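Oficina > Cadernos > Toalhas e mesa
Início Cadernos Materiais Fornecedores Contacto

Caderno de tecelagem, continuação

Começo pela trama, que ficou sem nota na última vez. O fio azul-acinzentado é o Wulley fino, e dei-lhe uma batida mais forte do que costumo dar. O resultado é a canelura horizontal que eu queria, muito fina, que se sente com a unha mas não faz balançar um copo. No tear Nieminen a tensão da teia desce um pouco do lado direito depois de cada avanço do rolo. Corrijo à mão. Quem trabalhar depois de mim neste tear deve verificar isto antes da primeira passagem, e não a meio do desenho.

Dados para repetir: largura acabada 86 cm, peso da toalha 780 g. O motivo em ziguezague sobe em degraus e cada degrau pede a mesma contagem de fios. Quando perco a contagem prefiro desmanchar, mesmo se são muitas passagens (na segunda tentativa desmanchei 17). Tentei compensar o erro no degrau seguinte e vê-se logo, sobretudo no amarelo-dourado, que não perdoa.

A cercadura é lisa, num azul mais vivo que o fundo. Entre ela e o interior deixei a faixa branca estreita. Pensei em tirar a faixa para simplificar, mas sem o branco os dois azuis ficam demasiado próximos e a borda perde-se à luz da tarde. Fica, portanto.

Os traços pretos junto da faixa foram discutidos. A Sundach queria uma linha contínua; eu defendi os traços separados, porque uma linha contínua mostra qualquer desvio da mesa. Para a linha interrompida do meio usei o castanho muito escuro, quase preto. De longe parece a mesma cor dos traços da borda, de perto é mais quente. Não sei ainda se isto é um defeito ou uma qualidade. Pergunto aos colegas.

Lavagem da amostra: água fria, sem torcer, secar deitada. A amostra encolheu no comprimento até 8 mm e na largura não medi nada de importante. O dourado não largou cor. Guardei o pedaço na gaveta das amostras com a etiqueta Sorkholm, ao lado do linho cru.

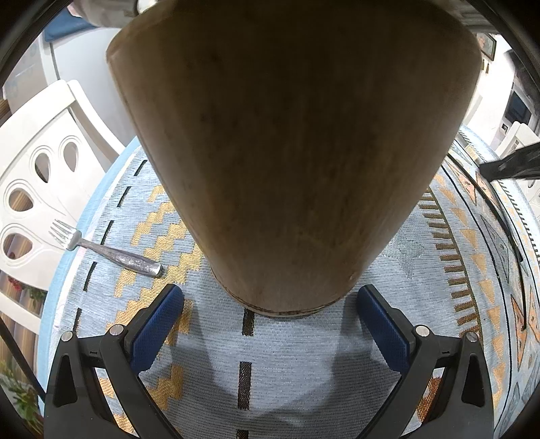 Sorkholm, 16 abr. 2018
Christos Balaskas

Toalha posta na mesa, com um garfo. Eu queria ver o desenho em uso — na parede tudo parece bem. O ziguezague em diagonal trabalha melhor do que eu esperava quando há objectos por cima, e o olho continua a linha mesmo quando uma parte está tapada.

A peça grande de madeira interessa-me pela cor. O castanho escuro do meio e os lados mais claros, entre bege e cinzento, dão uma passagem que eu gostava de ter numa trama. Vou procurar três fios para a imitar: um castanho fechado, um bege, um cinzento sem azul. O veio corre no sentido do comprimento, muito fraco, e isso também se pode fazer com um fio um pouco irregular. Na ponta arredondada há uma linha escura, em camadas, que acompanha a beira. Seria uma boa ideia para um remate. Tem um risco claro na face; pela minha parte não se lixa, perdia-se o tom.

Uma coisa para corrigir no tecido: a cercadura faz curva no lado esquerdo, em vez de seguir direita. Pode ser só a maneira como o pano assentou. Antes de culpar o tear vou estender a toalha outra vez, com um fio esticado ao lado, e comparar as duas ourelas. Se a curva continuar, a próxima teia leva mais tensão desse lado.

Falta fazer:
— pedir à Wulley o castanho em cone pequeno;
— passar a limpo o esquema do ziguezague, que está a lápis e já se apaga;
— tecer uma amostra com os três tons da madeira;
— decidir a bainha. A dobra dupla fica grossa com esta canelura, e a simples desfia.

A segunda toalha tem de estar pronta para agosto. O fio dourado que resta chega para a amostra, para a toalha ainda não fiz a conta.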